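Dretmont Picking Cell: Setup and Operator Guide
Section 7. Running the cell for visitors

Use this section when the cell is shown to people who don't work with it: open days, school groups, customer visits. It assumes the cell has been installed and calibrated as described in sections 2 through 5. Emergency stop procedures are in section 1 and are not repeated here.

7.1 Before the doors open

1. Switch on the controller and wait for the status line to read READY.
2. Load the profile named Visit. This holds arm speed at 200 mm per second, whatever the speed slider shows.
3. Set up the visitor barrier and check that the gate switch stops the arm when the gate is opened.
4. Press each emergency stop once, then reset it.
5. Run ten picks with no one inside the barrier.

Note: The Visit profile doesn't save pick logs. If you want a record of the day, turn on Keep Logs in the Mirau panel before the first run.

CAUTION: Do not switch profiles while the arm is moving.

7.2 Filling the bin

Choose objects that differ in shape and in how they give under the fingers. Toys and bath items work well, and visitors can see at once what the arm is going for. Leave out anything made of glass and anything heavier than 757 g.

1. Put the bin within reach of the arm and clamp the rim.
2. Place the objects in by hand. They can touch and overlap.
3. Move the arm over the bin at jog speed. Check that the wrist cables have slack and don't catch on the rim.
4. Lower the gripper beside the objects and check finger clearance at the bin wall.
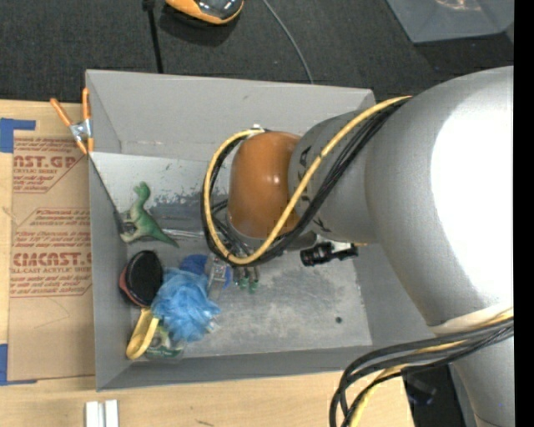
Kyung-hwa Lim writes that on her site the soft items went in last for every open day, and that after the August visit she began putting them in first, as the arm kept going back to whatever lay on top and the harder shapes never got a turn.

Either order is supported. If one object is picked over and over, set Repeat Limit to 3 in the Tramero menu.

7.3 During the demonstration

1. Tell visitors the arm is about to move, then press Start.
2. Let it complete five or six picks before taking questions.
3. Press Hold before you open the gate. Wait for the amber light.
4. Rearrange the objects, or let a visitor hand you one to add.
5. Close the gate, step back, and press Resume.

CAUTION: Hold keeps the motors powered. Only the operator may reach into the bin during Hold. For anything longer than moving an object, use Stop.

Note: Error 2220 means the planner found no grasp it would accept. Press Hold, move the objects away from the walls, and resume.

7.4 Closing down

1. Press Stop and send the arm to Park.
2. Empty the bin and remove the clamp.
3. Reload the everyday profile. The cell will stay at visit speed until you do.
4. If the cycle counter has passed 3000, inspect the finger pads (section 9).

Section 7 last revised 2022-01-04, Xuân Diệp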